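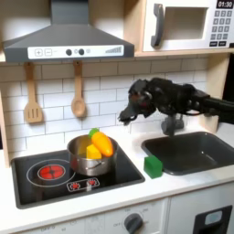 *Hood, hob, microwave. Spatula left, spoon right.*

**Play kitchen: do I fix the tiles or leave them?** – posted 3 Jun 2020

**zustetti_dad**
Second-hand, pale wood, came apart into 14 panels and a bag of screws, 2 of which fit nothing. The backsplash is the white subway-style sort with gray grout lines. My wife says the kitchen is now smarter than ours and wants it left alone. I fancy painting the side panel. Thoughts?

**Kam-wah Chung**
Leave it. Pale wood hides crayon far better than paint does. I painted ours in May and regretted it by teatime.

**erkier**
Disagree, paint the lot. Two thin coats of eggshell and a light sand between. And move those utensils, they'll be in the dog by Friday.

**zustetti_dad**
They stay on the pegs. It's the only kitchen in the house where the spatula can be found.

**clurico**
Is nobody going to mention that the microwave says 01:30? Ours has flashed 00:00 for years.

**Kam-wah Chung**
Minute and a half. Porridge, clearly.

**erkier**
Or half past one in the morning, if your kids are like mine. What I want to know is why a hood needs plus and minus buttons AND two knobs.

**clurico**
Mine has four knobs and I've only ever used the one. Does the red burner bother anyone? My youngest wouldn't touch a red one, toy or no toy.

**zustetti_dad**
Good, I'd call that a feature. Ours puts his socks on it.

**Kam-wah Chung**
Back to the paint – if you must, do the side panel only and keep off the counter edge. Small hands pick at it and you end up with flakes in the pretend soup.

**erkier**
Flakes are seasoning. Paint it.

**zustetti_dad**
Tester pot ordered, sage green. I'll start round the back where she won't look.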